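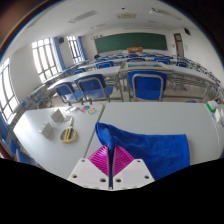 Section 4: Setting up and packing down the front tables

This section covers the two white tables at the front of the Pallcombe training room, which are pushed together for most sessions and are expected to behave as one table. They are two tables. Read the note on the seam before you put a drink on it.

Allow 3 people if you have them. One person can manage, but will be heard sighing from the corridor.

4.1 Before you start

1. Prop the door open and leave it open until the last load is in.

2. Push the two tables together so the long edges line up. If they won't, turn one end for end and try again. One of the legs was replaced after an incident in January that we have agreed to stop discussing.

3. Leave the chairs in the rows behind where they are. They seem a long way off when you are tired, but every chair borrowed from row two has to go back to row two.

4. Check the kit against the list in the lid of the Flinum tub. If the list is missing, Awuor Mussa has a copy, and will give it to you along with her views on people who lose lists.

4.2 Wiping the tables

5. Take the blue microfibre towel, shake it out over the bin and fold it in half, then in half again. This gives you several clean faces to work with, and makes you look as though you've done it before.

6. Spray Clorolley surface cleaner onto the towel, never onto the table. One squirt per table is enough. The bottle holds 300 mL and is meant to last the term.

7. Wipe from the back edge towards you. At the seam, lift the towel and start again on the other side. Dragging it across deposits everything you have just collected into the gap, where it joins the glitter of 2000.

8. Turn to a clean face and dry off.

CAUTION: Do not use the microfibre towel on the whiteboard. The colour comes off the board, goes into the towel, and is then shared generously with every table in the building.

Note: Fabric softener ruins these towels. Wash them on their own, warm, and hang them over the rail. A towel that has been through with somebody's bath mats should be retired to the shed.

4.3 Laying out

9. Set the small coloured pieces in a row near the back edge of the left table. Any order will do. Participants will rearrange them by colour within minutes, whether or not they have been asked to.

10. Scissors go on the left table too, closed, handles facing whoever will be using them. Count them out and write the number on the sheet.

11. Boxes stand with their labels showing. If you have to pick up a box to find out what it is, it has been put down wrong.

12. Keep cups on the right table, well clear of the seam and of any paper. 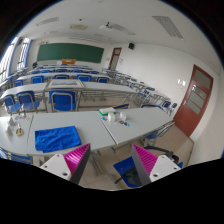

13. Fold the towel into a rectangle and leave it on the table within reach. You will need it before the first break. Please don't put it away to make the table look tidy, as whoever spills will then use the handouts.

CAUTION: Nothing liquid goes on top of the seam. The two surfaces look level and are not quite level, and a small cup finds the difference before you do.

4.4 Packing down

14. Empty the cups in the sink across the corridor. The bin is not a sink.

15. Count the scissors back in. If the number is short, look under the towel first, then in the Chauke trolley, then ask in a loud, friendly voice.

16. Gather the coloured pieces into their bag. Check the floor under the tables as well. Replacements have to be ordered as a full set, part no. 1122, and the set comes with everything except the colour you lost.

17. Repeat steps 5 to 8. Yes, both tables.

18. Put the used towel in the wash bag and a clean one in the tub. A damp towel shut in the tub over a long weekend develops a character of its own.

19. Sign the sheet and hang it back on its hook.

Section last revised 7 March 2019. For the projector, see Section 5, and bring a chair to stand near while you wait.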